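From: Mariann Lengyel
To: labstores list
Date: 2026-01-20
Subject: Re: Open bins on the bench

Irfan Lashari wrote:
> Are the open bins any use for glassware? We keep
> ours in drawers and spend half the class looking.

We changed over in October and I would not go back. Three white plastic bins stand in a row against the wall, low side to the front.
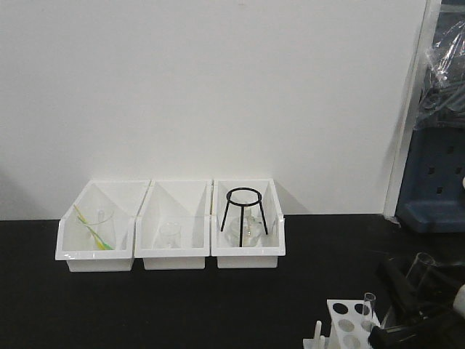

The drawers held more, but people stacked things in them. With a bin you put one kind of job in it and stop.

The tripod gets the right-hand bin because the legs need the room. It sticks up over the back -- fine by me, it's easier to grab.

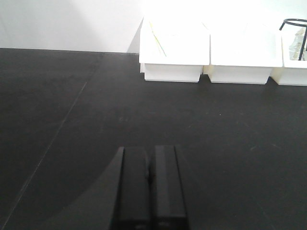 I keep the rest of the black bench clear so there is somewhere to set things down while sorting. Wipe it before you start. 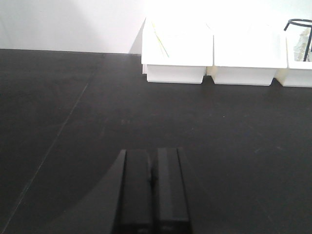
Bench top, with a few scuffs and specks

Small beakers go in the middle and should stand upright. Our bins came from Ganetti, 2 orders, and the sizes matched. 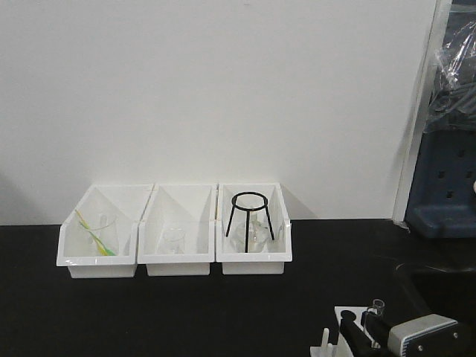
Do the bins need labels?
Ours don't have enough in them to need any. If you fill a whole shelf, label the fronts.

Mariann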